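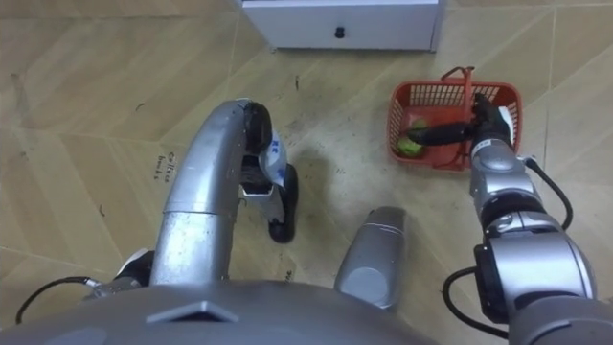 lintroller replied:
Going back to what you asked on the first page, I'd want to know who does the bits it can't do before I got cross or excited about any of it. When they brought machines into our laundry at Skistham, the easy half of the job went to the machine and the awkward half stayed with us, and the rota was written as if both halves had gone.

mopandmuddle wrote:
That's a very fair question, and sorry for the long answer, I've got a cup of tea and the house to myself. For anyone who skipped the first page, I've been in housekeeping at the Kostside serviced flats for 8 years, and there are 10 of us on the team. The robot is kept in the practice room at Rotholm for now, and we take turns going over there for the morning to work alongside it. Picking up and carrying is what they've started it on, so baskets, bits left on the floor, that sort of thing. Beds and bathrooms are still ours.

What's changed for me so far is mostly my knees (I'm not complaining!) and the amount of talking. I used to do a flat with the radio on and my own thoughts for company, and now I spend half the morning telling somebody at a desk why you'd move the basket first and the cabinet second. I quite like being asked, to be fair. It's a long time since anyone wanted to know how I do it.
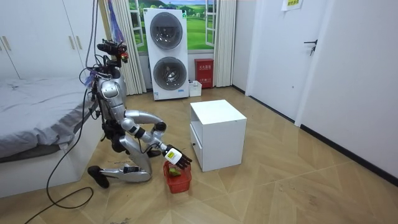

Down on its knee at the basket, practice room, Rotholm.

oldtrolley replied:
I'm glad you're enjoying it, I mean that, but I'd be careful. You are teaching it your job for your ordinary hourly rate. Has anyone put in writing what happens to the hours once it's good enough to come over to the flats?

mopandmuddle wrote:
Not in writing, no. We've been told no hours will go before the spring, and a few of us did ask what comes after the spring and got a lot of kind nodding. So I do take your point, and I don't think you're being gloomy.

chauvin_nights replied:
I'll disagree with oldtrolley a little. I do nights at the Chauvin and we simply can't get people. If something could fetch and carry while I do the beds I'd kiss it on its shiny shoulder. My back went last winter and I was off for 4 weeks — no union letter would have lifted those baskets for me.

oldtrolley replied:
No, but a second pair of human hands would have, and that's what they stopped paying for. We may have to agree to differ, and I do hope the back is better.

mopandmuddle wrote:
Please don't fall out, you two, I like you both! I'll put up one more, with the handle this time, as lintroller wanted to know how it takes hold of things.
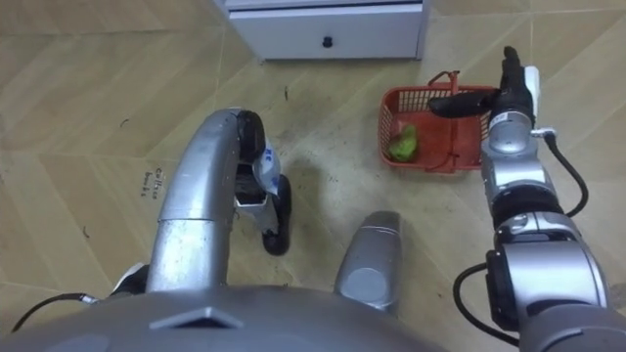

Right gripper on the basket handle, from the robot's own side of things.

lintroller replied:
Thanks, that helps. My advice is to keep a little notebook of every time one of you steps in to help it, with the minutes. We didn't, and when the new rota came round we had nothing to show them.

mopandmuddle wrote:
Oh, that's a good idea, and I've got a spare one in the drawer. I'll take it with me next time I'm over there and ask the others to do the same.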